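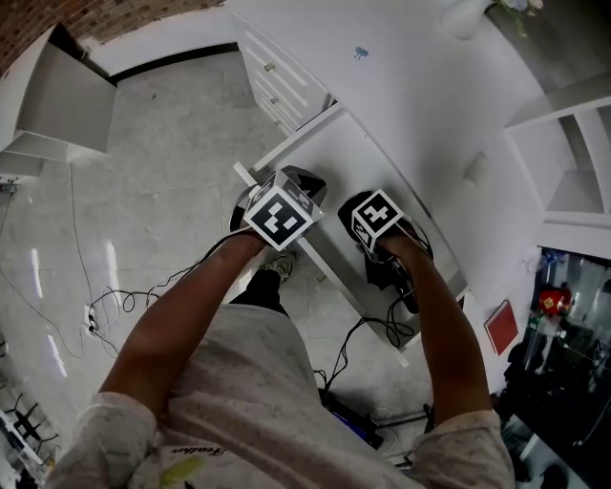 Two grippers over the desk, marker cubes toward the head camera.

Kaseo 2: tracking and labeling software for hand-held grippers
Posted Friday, February 2, 2024

Kaseo does one job. It takes video of someone working with a pair of hand-held grippers, finds the marker cube on each one, and writes out where both grippers were at every moment. You can then trim the recordings, label them and export them for training. I've been on version 2 since September, mostly for desk tasks.

Setup took me an afternoon. The installer is fine, but the calibration page assumes you already know what order to do things in. Print the board, calibrate the head camera, then enter the cube size. If you enter the size first it gets reset to the default without a message, and every distance comes out wrong. I lost 57 recordings to that before I checked one against a ruler.

Tracking is the best part. With one patterned face square to the camera the position is steady, and with two or three faces showing it hardly jitters at all. Turning a wrist so that one face hands over to the next used to cause a jump in version 1. I still see it now and then, but it's small enough to smooth out. When a sleeve or the other hand covers a cube, Kaseo marks the stretch as lost and leaves a gap. I prefer this to Gevico, which draws a nice clean line through the missing part and lets you find out later.

Shiny floors and bright windows bother it less than I expected. Motion blur is still a problem. Fast reaches drop out, and the only cure I found was a shorter exposure and more light.

The labeling screen needs work. You can't select more than 4 clips at once, undo only goes back one step, and the left and right tracks are drawn in nearly the same blue. Keyboard shortcuts exist — they're listed in the release notes and nowhere else.

Export is quick and the files are plain. I fed them to our planner through the Grirkalano plug-in and only had to flip one axis. Time stamps for the two grippers lined up, which was not the case before the last update.

A license is $69 a year per seat, and the trial does everything except export. Support answered both of my emails, one of them the same day.

Rating: 4 out of 5. I'll renew. If you mostly need labeling, wait for the next version.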